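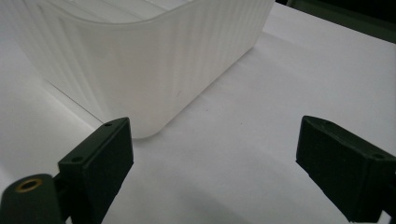
Hello again from the bottom of the stairs! I've spent most of the last few weeks reading other people's classroom mail, and I'm happy to tell you it has been a treat. Back in the fall we sent the first class sets of The Ferry at Pultetti out to middle schools, and the notes that came back are the best thing to land on my desk all year (and yes, I include the chocolate).

For anyone new to the list, Pultetti is Marilou Enriquez's novel about a girl named Sunniva who runs messages between two villages that refuse to speak to each other. It's 344 pages, and I worried about that. Was it too long for seventh graders? Rhys Paewai teaches a class of them and wrote to say his group finished it a week early and then argued about the ending through two whole lunch periods. I'd have paid to sit in on that.

What surprised me was which parts the kids wanted to talk about. I had built half the discussion guide around the storm in chapter nine, since it's loud and exciting and easy to ask questions about. Most classes breezed right past it. What they wanted was the letter Sunniva opens and shouldn't have. One student asked whether reading a letter is the same as stealing it, and her teacher dropped the lesson plan and let them go at it for the rest of the hour. So I've rewritten that section, and it now gets three pages of its own.

The new guide is 95 pages, with reproducible sheets at the back. I took out the crossword. I'm sorry to the two people who loved it, but the clue for 14 across had no right answer and I got letters. 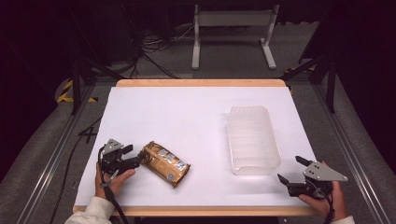 What's coming next

Esben Hallgrímsson has turned in the last chapters of Hutach, and I read them in one sitting with my coat still on. It's a shorter book, 126 pages, written for readers in grades four and five who are ready to leave chapter books behind but get nervous around anything thick. There's a goat in it. There's also a missing grandfather and a radio that only works on the roof, and I'm not going to say more than that or Esben will call me.

Mikkel Þorgeirsson is doing the cover and a small drawing for the head of each chapter. I've seen the pencils for the first six and the goat has a wonderful, disapproving face. We plan to ship in May. If you'd like to read it early with your class and tell me where they got bored (please, tell me where they got bored!), write back with your grade level and the number of students. I'm looking for classes of every size, including homeschool groups.

We're also bringing back Fogh, the lighthouse mystery, which has been out of stock for longer than I care to admit. The text is the same apart from a handful of typos, most of them found by one very determined fifth grader in Ohio - she'll get a thank-you in the back of the book.

A question that keeps coming up, so I'll answer it for everybody.

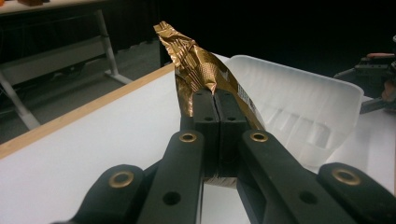 Can I buy the discussion guide without ordering a whole class set?

You can, and plenty of people do. The guide is sold separately as a printed book or as a download, and either one covers a single teacher for as many classes as you teach. If you order a class set later, write to Gheorghița Barbu in our orders department and she'll take the price of the guide off your bill.

Replies to this newsletter come straight to me, so keep sending the arguments and the chapter complaints. I'm working on the Hutach questions now and I still need a good one for the roof.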